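To: parkum-screenings list
Subject: Re: [parkum-screenings] Aspect ratio and subtitles for "The Salt Road to Mrema"
Date: Jan 28, 2020

Replying to the list, as the points below affect both venues.

> I ran the Mrema file through the projector at Wondon last night and
> have three complaints. First, the picture is too narrow. There are
> black bars down both sides and the distributor's sheet says 1.85.
> Second, the subtitles in the night scenes are so bright that you
> can't see anything else. Third, the sound is very low for the first
> reel and then fine. Is this a bad copy, or is it our kit? If it's a
> bad copy I would like to ask for another one before April. I would
> also like to know whether it is worth showing at all. I found the
> middle hour hard going.

Taking these in order.

1. Picture shape

The sheet is wrong. The film was shot and released at 1.66, and the file is correct at 1.66. I compared it with the old print notes from Nivevitz, which give the same figure and say the director asked for it to be kept. On a 1.85 screen you will get narrow black bars at the sides. Please leave them. If you use the zoom setting to fill the width, you lose the top and bottom of every shot, and in this film the horizon is often placed very high. In the ferry scene a zoomed picture takes off the far bank completely, and the far bank is what the two brothers are arguing over.

If the side masking at Wondon still moves, bring it in to meet the picture. If it is still stuck, the bars are acceptable.

2. Subtitles

These are a fault, though a small one. They are a separate track in the file and have been set to full white, which is 255 on the scale the player uses. For a film this dark that is too much. In the player menu, under text, the level can be brought down. I tried several settings at Parkum and settled on a light grey that could be read from the back row without lighting up the ceiling. Start well below full and work upwards with the cellar scene on screen, as it is the darkest in the film.

Leave the size and position alone. The lines have been broken by hand and a larger size pushes some of them on to a third row.

There is also one missing subtitle, at 49 minutes, where the mother speaks from the next room. She says, "Leave the lamp, he knows the way." I don't think it is worth asking for a new file for one line, but it should go in the programme note, given that the lamp comes up again at the end.

3. Sound

The opening is meant to be quiet. The first reel has almost no speech, and the level in the file is the same throughout; I checked the meters against the second reel and the background noise matches. What changes is that people start talking. If you turn it up to make the opening louder, the mill scene will be painful. Set the level on the first conversation in the kitchen, then go back to the start and don't touch it.

The left channel does drop out for a moment at the reel change. I heard it on both players, so it is in the file. It is short and can be ignored.

4. Whether it is worth showing

I think it is, with some reservations. I have now seen it 4 times. The story is thin: two brothers carry a load of salt inland, fall out, and arrive separately. The first part sets this up well and the last part pays it off. The middle hour is slow, and I agree that the scenes in the customs house repeat themselves. The same form is filled in twice in what looks like the same shot, and I suspect an editing error that was left in.

Against that, the camera work is very good. Most of the walking scenes are single takes, and the distance between the brothers is used to tell you how things stand, so there is little need for dialogue. The younger brother is the better performance. The elder has been directed to do very little and sometimes does less than that. The music is used only three times and is well chosen, apart from the accordion.

I would not put it on a double bill. It runs long, and the last shot needs the lights kept down until the credits have finished. At Parkum the lights came up early and half the room missed the boy at the window.

5. What I suggest

Keep the present file. Correct the subtitle level at both venues. Print the missing line in the note. Ask the distributor to correct the sheet, so that the next group doesn't crop the picture.

Parkum seats 100 and Wondon rather fewer, so if only one venue takes it in April I would prefer Parkum, where the blacks are also deeper. If Wondon wants it as well, please run the cellar scene beforehand with the exit lights on - they spill on to the lower left of the screen and the subtitle setting may need to come up slightly to suit.
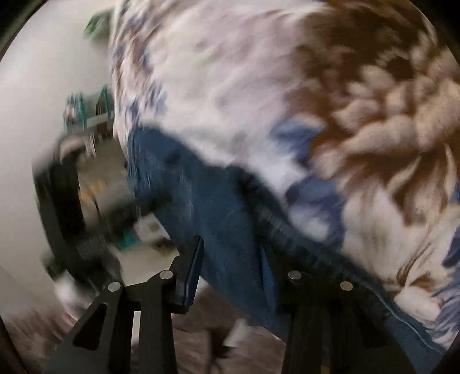

The drive with the file on it is at Parkum and can be collected before any evening show. Please copy it to the player and do not run it from the drive, as the ferry scene stutters if you do.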